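4. Setting up the Keltov adjustable work table

Read this section before you connect the power supply. You will need the hex key from the parts bag and a clear area around the table on all sides. Two people are needed to turn the table upright.

4.1 Attaching the feet

1. Lay the tabletop face down on a blanket or on the flattened carton.
2. Place one foot on each leg column, with the long end facing the front edge.
3. Insert the 25 mm bolts and turn them by hand until they catch.
4. Tighten all bolts with the hex key.
5. Screw in the leveling pads as far as they will go.
6. Turn the table upright. Lift by the frame, never by the tabletop.

CAUTION: Do not drag the table on its feet. The leveling pads can bend or come loose.

4.2 Connecting the control box

1. Slide the control box onto the bracket under the tabletop until it clicks.
2. Plug the left column cable into socket 1 and the right column cable into socket 2.
3. Plug in the hand switch.
4. Secure the cables with the clips supplied. Leave enough slack for the full height of the table.
5. Connect the power cord to a grounded wall outlet.

Note: The Grastora hand switch sold with older tables has a different plug and does not fit this control box.

4.3 First reset

The table must be reset before first use and after any power failure.

1. Remove everything from the tabletop.
2. Press and hold the DOWN button until the table reaches its lowest point.
3. Release the button, then press and hold it again for 7 seconds. The display shows "r".
4. Wait until the display shows a height. The table is now ready.

If the display shows E13, one of the column cables is not seated. Unplug the power cord, push both cables in firmly and repeat the reset.

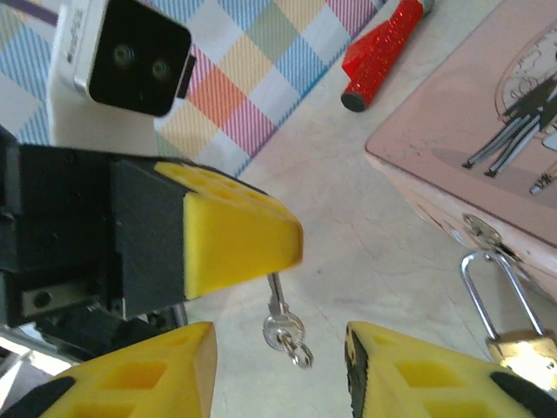

Surface and load

The tabletop has a matte finish that marks easily. Wipe it with a soft cloth and mild soap. Do not use scouring powder or solvent.

Spread the load evenly. Heavy items belong over the leg columns. Anything clamped to the edge must clear the frame through the whole range of travel.

4.4 Saving a height

1. Move the table to the height you want.
2. Press M. The display flashes.
3. Press 1, 2 or 3 while the display is flashing.

To return to a saved height, hold the number until the table stops. If you use the Wi wall panel, heights are saved in the panel and must be entered there separately. See section 6.

Spare bolts and pads can be ordered from Bokov under part group 17.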